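Fourth week of mentoring the sixth form robotics club and I remain the grumpy one at the back.

The project: Su-bin Ji's group want two simulated arms to tidy a workbench. Jordan Ellwood has already told the parents' newsletter that it "understands tools". Does it, Jordan?

My worry is that they ran 800 practice goes with the bench laid out the same way every time. Score looked lovely. Then Dean Birkett moved the mallet and we were down to 20 clean runs out of 100.

So now they shuffle everything before each run, and I've stopped moaning about that bit at least.

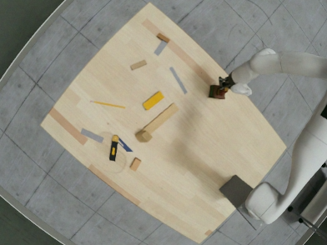

Bench sim, shuffled layout. Mallet, pencil, knife, blocks and the grey strips.

Su-bin says the strips are the hard part, being so flat. I say the hard part is that a rendered pencil doesn't roll under a radiator. We have agreed to differ until August.

Also unconvinced by two arms. Every time I ask what the second one is for, I get a different answer. Best so far: "holding stuff, eventually".

To be fair to them, they log the failures properly, which is more than I did at 17. Dean's notes on dropped blocks are better reading than the newsletter.

Still want to see it done on the real bench before anyone says "understands" again.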